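# Comment un robot apprend à ouvrir une porte

Au club de robotique de Bromcombe, les élèves de CM2 et de sixième travaillent depuis le mois de mai sur un projet appelé Mutitz. Le but tient en une phrase : un bras robotisé doit s'approcher d'une porte et l'ouvrir sans la cogner.

Pour toi, ouvrir une porte est facile. Tu la vois, tu tends la main, tu tires ou tu pousses. Tu ne réfléchis pas à l'endroit où se trouve ton coude. Un robot, lui, doit calculer tout cela : la position de son bras, l'angle de son poignet, l'écart entre ses doigts et la distance qui le sépare du bois.

## Pourquoi travailler sur ordinateur ?

Le club n'a pas de vrai bras robotisé. Il utilise un simulateur. C'est un programme qui fabrique un petit monde en trois dimensions, avec des murs, des meubles, des portes et un robot. Dans ce monde, les objets ont un poids, ils peuvent se toucher et ils peuvent bouger.

Le simulateur a plusieurs avantages. Si le robot tape dans une porte, rien n'est cassé. Si un essai est raté, on clique sur un bouton et tout revient à sa place. Pendant une séance, une équipe peut lancer 64 essais. Avec un vrai robot, il faudrait des journées entières.

Il y a aussi un défaut : un simulateur simplifie les choses. Les ombres, par exemple, ont parfois des bords en escalier, comme les dents d'une scie. Dans une vraie pièce, une ombre n'a pas cette forme. Il faut s'en souvenir quand on regarde les images du programme.

## Les mots à connaître

**Le bras.** Il est fait de plusieurs morceaux rigides, attachés les uns aux autres.

**L'articulation.** C'est l'endroit où deux morceaux se rejoignent et peuvent tourner, comme ton genou ou ton épaule.

**La pince.** C'est la main du robot. Celle du projet a deux doigts. Ils s'écartent pour s'ouvrir et se rapprochent pour serrer.

**La paume.** C'est la partie large qui porte les doigts.

## Ce que voit l'équipe à l'écran

Dans le simulateur, on peut choisir son point de vue. Certains sont pratiques pour surveiller le bras. D'autres sont placés tout près de la pince, et la porte paraît alors penchée. Les élèves passent de l'un à l'autre pendant la séance.
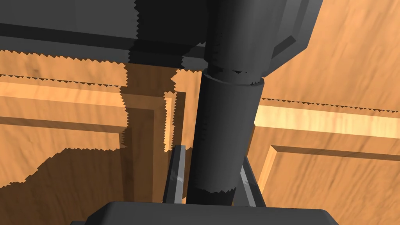
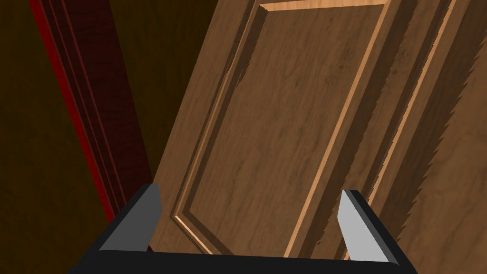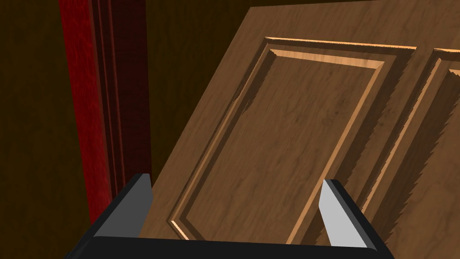
*Projet Mutitz, club de Bromcombe : le robot et le bois dans le simulateur. Sur les deux dernières images, les doigts de la pince sont écartés.*

Les doigts du robot portent des coussinets gris clair sur leur face intérieure. C'est cette face qui appuie sur un objet quand la pince se ferme. Si un seul coussinet touche, l'objet risque de glisser ou de tourner. Les élèves essaient donc de placer la pince bien en face de ce qu'elle doit attraper.

## Comment se déroule un essai

Markos Stamatopoulos, qui anime le club, demande à chaque équipe de suivre le même ordre.

1. On place le robot à son point de départ.
2. On écrit les ordres : avancer, tourner le poignet, ouvrir la pince.
3. On lance le programme sans toucher au clavier.
4. On note le résultat dans le cahier.
5. On change une seule chose, puis on recommence.

L'étape 5 est celle que les élèves oublient le plus souvent. Si on change à la fois la vitesse et l'angle du poignet, et que l'essai suivant réussit, on ne sait pas lequel des deux changements a servi.

Demyd Hnatiuk, élève de sixième, tient le cahier de son équipe. Il y a écrit en mai : « La pince arrive trop bas. On monte le poignet et on garde la même vitesse. » Quelques pages plus loin : « Maintenant elle arrive trop à droite. »

## Les points du concours

Le 30 juin 2021, les équipes de Bromcombe présentent leur programme au concours d'Oltevton. Chaque équipe peut gagner 300 points au maximum. Une porte ouverte sans choc rapporte 80 points. Le reste dépend de la durée du mouvement, du cahier et des explications données au jury. Une équipe dont le robot n'ouvre pas la porte peut donc quand même marquer des points, si elle sait dire ce qui a bloqué.

Depuis le début du projet, le club a enregistré 3 034 essais. Tous sont gardés, même les ratés, car ils servent à comparer les programmes entre eux.

## À toi d'essayer

Tu n'as pas besoin d'un ordinateur pour comprendre le problème. Demande à quelqu'un de jouer le robot, les yeux fermés, devant une porte. Il se sert seulement de son pouce et de son index. Toi, tu donnes les ordres, un par un : « avance d'un petit pas », « lève la main », « tourne le poignet à gauche », « serre ».

Compte les ordres qu'il t'a fallu, puis échangez les rôles. Allez doucement et gardez les doigts loin des charnières.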